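3.2. Los vasos, la bola y la superficie de la mesa

El trasvase de una bola entre dos vasos se eligió como tarea porque admite un criterio de éxito sencillo: al terminar, la bola está en el vaso de destino o no lo está. En el estudio previo de Closonard se habían utilizado recipientes transparentes, y buena parte de los desacuerdos entre codificadores procedía de los reflejos en la pared del vaso. En el presente trabajo se pasó a vasos pequeños de color, opacos en su cara exterior, y a una bola verde que se distingue bien del rojo de la mayoría de ellos. El verde sobre verde se mantuvo en una parte de la serie como condición de bajo contraste.

Los vasos no forman un juego homogéneo. Los hay con el borde de un color distinto al del cuerpo, y también difiere el interior. Esta variación se conservó de forma deliberada, dado que uno de los objetivos era comprobar si el borde ayuda a estimar la inclinación del vaso. Un borde claro se ve como una elipse cuya anchura cambia con el ángulo, y los codificadores recurrieron a ella con frecuencia, sobre todo cuando la boca quedaba vuelta hacia el fondo de la mesa y el interior dejaba de verse.

La mesa es de madera clara y se cubrió con una base acolchada de tejido azul, de aspecto vaquero. El acolchado cumple dos funciones: amortigua la caída de la bola y reduce la distancia que recorre después de un trasvase fallido. En las pruebas iniciales sobre la madera desnuda la bola llegaba casi siempre al suelo, lo que obligaba a interrumpir la sesión. El tejido se sujetó a los bordes con pinzas negras de oficina. Las arrugas no se plancharon ni se corrigieron entre ensayos; en algunos momentos el pliegue central era lo bastante marcado para desviar la bola, y estos casos se anotaron aparte.

Detrás de la mesa se colocó un separador plegable de tela negra. Su función es ocultar el resto de la sala y ofrecer un fondo oscuro contra el que destaquen los bordes claros. No cubre todo el campo: a la derecha queda a la vista una estantería blanca, y bajo ella el suelo gris. Se valoró prolongar el separador por ese lado, pero la luz sobre el extremo derecho de la mesa disminuía y los vasos verdes se confundían con el fondo. Se optó por dejar la estantería a la vista.

La serie completa consta de 142 ensayos, realizados en abril con la misma disposición de la mesa. Florin Stoica y Jarmila Danko codificaron por separado los primeros 100 y resolvieron después las discrepancias en una revisión conjunta. El resto lo codificó únicamente Danko. Para cada ensayo se registró el color de los dos vasos, la posición de la bola al inicio y al final, y la orientación de la boca de cada vaso en tres categorías: vertical, inclinada y tumbada. La categoría «inclinada» resultó la menos estable. Cuando la boca apuntaba hacia arriba con una desviación leve, Stoica tendía a clasificarla como vertical y Danko como inclinada; se adoptó el criterio de Danko en todos los casos.

Tampoco fue siempre posible determinar si un vaso contenía la bola. Si esta asomaba por la boca, la anotación era inmediata. Si quedaba en el fondo, se marcó «no visible» y no se dedujo su posición a partir de los momentos anteriores. La regla es más restrictiva que la propuesta por Gebreyes, que permite completar la anotación hacia atrás, y explica el mayor número de casillas vacías en nuestra tabla. La figura 4 recoge distintas combinaciones de color y orientación.

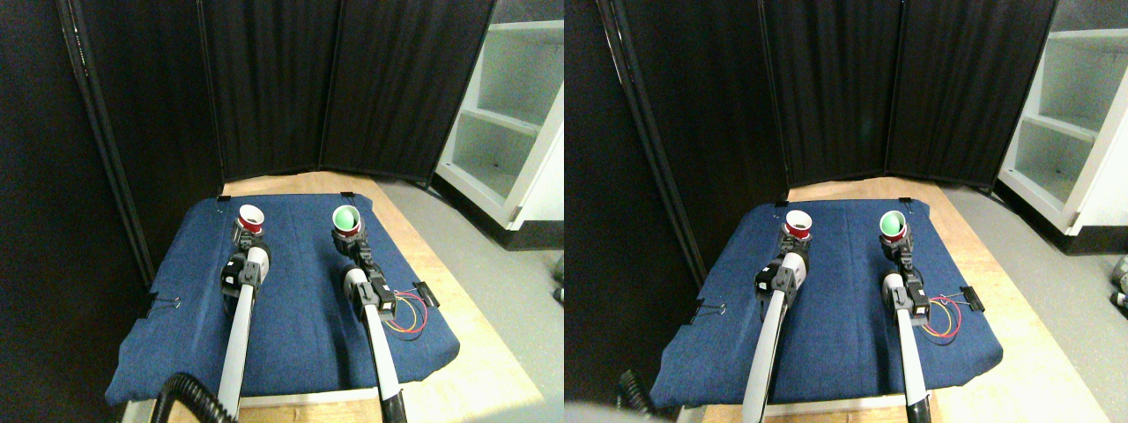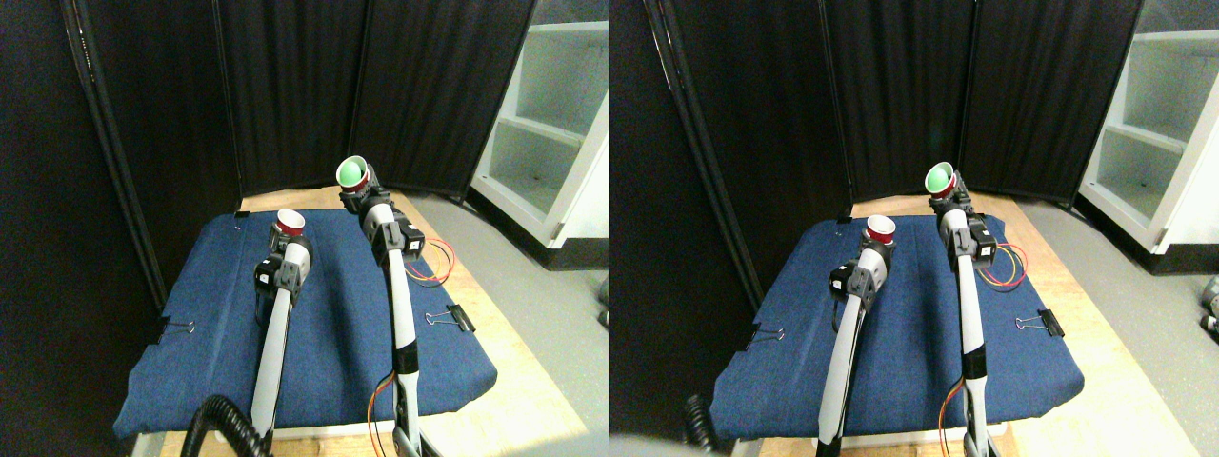
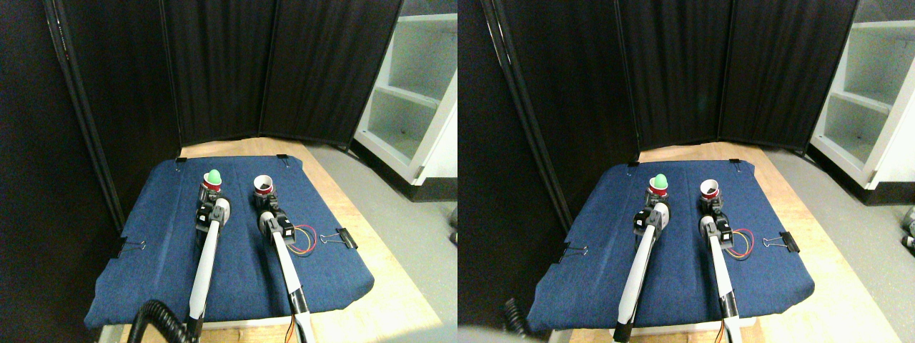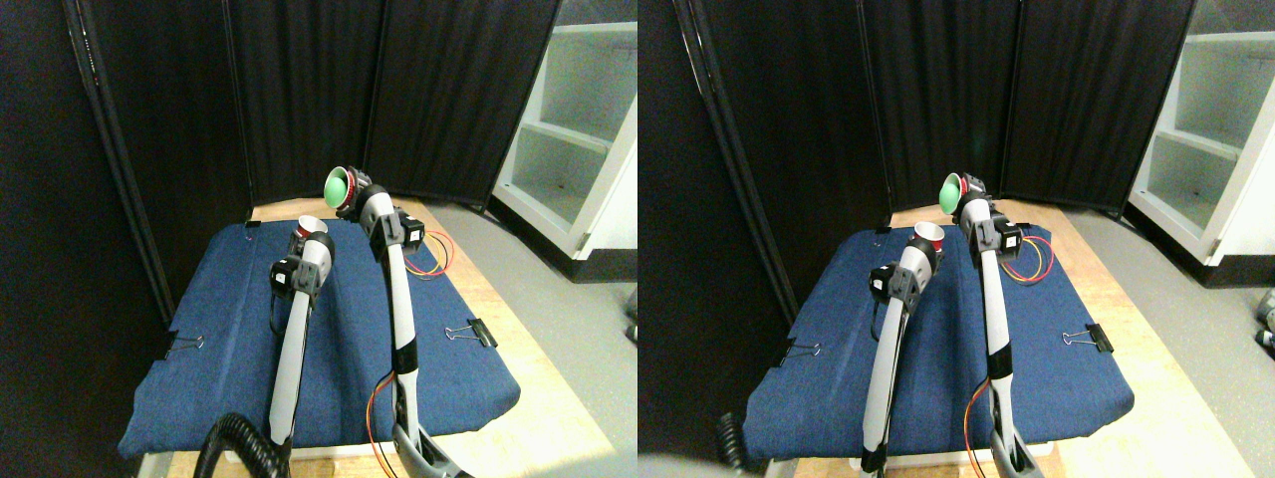
Figura 4. Combinaciones de dos vasos sobre la superficie azul, con el separador negro y la estantería blanca detrás. En la segunda imagen, la bola verde asoma por la boca del vaso rojo de la derecha.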